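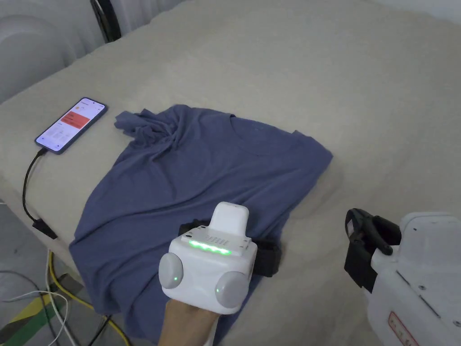

3/6/21 - folding table, Garkgate

Carried on with the short-sleeved tees. Sleeves first today, before touching the body. If a sleeve stays bunched, the folds pull in towards the chest and the first fold goes in crooked. Smooth from the collar outwards, then down to the hem.

The padded top is kinder to jersey than the bare bench was, but the cloth grips it, so lift and re-lay. Dragging just makes diagonal creases. Light shirts are hard to see against the off-white. Blue-grey is fine.

Fold order as in the Nullau sheet: sides to the middle, sleeves back, hem up in thirds. Batell's version halves it first and I still get a lump at the neck that way.

Target is 19 a tray. Tray 200 is short by two, put a slip in it. Lot 1491 not started.

To do: re-cover the left end of the pad before July. Ask Lévesque for the same fabric.

Last updated 3/6/21, rev. 2

Recent entries
Towels, thirds or quarters
Collars that won't lie flat
Tray labels from 100 up

2 comments | 0 shares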